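Hand Comparison at Brestdale: Frequently Asked Questions
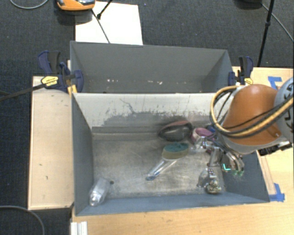 What is being compared?
Multi-fingered hands on one arm, picking household objects out of a metal bin. The Ko hand is the current one. The Sarndale hand was tested in March and its results are on the results page.

How long is a session?
Each session is 60 picks. A full comparison is 319 picks per hand, with the last session cut short.

Why two bins?
Objects start in one bin and the arm moves them to the other. When the first is empty, the direction is reversed.

Do the bins need to be clamped?
Yes. A finger that catches on a wall can push a bin out of position, and then the calibration is off. Use a bar clamp at each side and check both before a session.

Which objects are hardest?
Clear ones. A transparent bottle lying on scratched metal gives poor depth readings, so the hand often closes too high. Sponge brushes are easy to find but tend to turn in the fingers.

What counts as a successful pick?
The object must be lifted over the rim and released in the other bin. Dropping it on the table is a miss.

Can I use a worn bin?
Yes, but use the same one for every hand. Scuffed metal reflects differently from new paint.

Which controller settings were used?
Fukcombe release 43, default grip force. Please report any change to these.

Can I stop a session early?
You can, but sessions with fewer than 43 picks are left out of the comparison.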